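Running a tabletop pick-and-place demonstration at an open day

This page covers the short manipulation demo that Marnlow uses for visitor sessions at the Tromum site. It assumes a working arm with a two-finger gripper, a wrist camera, and a operator console that has already been commissioned. Calibration is covered on a separate page.

What you need

A matte tabletop in one plain color. Gloss finishes produce reflections that the segmentation step reads as edges.
Tennis balls and one or two household containers, such as a plastic bottle.
A second monitor facing the visitors, showing the wrist view.
The demo profile (program 1452 on the Visser controller).

Setting up

1. Power the arm and home it before the doors open. Homing with people close to the barrier means stopping the arm each time somebody leans in.

2. Load program 1452. Check that the speed limit reads 5 percent for the first cycle. It can be raised later, but the first cycle is used to confirm the table height.

3. Jog to the viewing pose and open the gripper fully. Both fingertips should be visible at the lower edge of the wrist view. If only one is visible, the camera bracket has rotated and must be reset.

4. Place the objects by hand with the arm in hold. Leave a clear stretch of table between them, wide enough for one finger plus margin.

5. Release hold and move over the first object. Stop with the fingers open on either side of it and let visitors look at the monitor before going further.

Wrist views with the gripper open, first with the tennis balls, then with the white bottle: 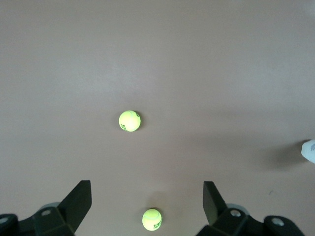
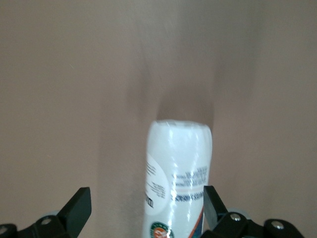 Starnano wrote in after running the same sequence: we had to split the ball and bottle routines into separate programs. With a ball, a small error in the approach is forgiven because the shape is the same from every side, and with a bottle we got failed grasps until we corrected the wrist angle first. I would add that to the steps.

The point is correct for program 1452 as well. The angle correction is enabled by default for containers. To confirm, open the grasp settings and look for "align wrist before close." If the box is cleared, set it and save the profile.

Running the cycle

Close at low force. Lift, pause, lower to the same spot, and open. Do not carry objects across the table in the first cycle.

Allow nearly 6 minutes per group, including questions. A group of 5 can see the monitor without crowding the barrier. Larger groups should be split.

If a ball rolls after release, put the arm in hold before reaching in. The hold lamp must be steady. A blinking lamp means the controller is still finishing a move.

Shutting down

Return to the viewing pose, remove the objects, park the arm and log out of the console. Save the cycle log under the session name. Restore the standard speed limit before the next work shift, as the demo profile does not do this on exit.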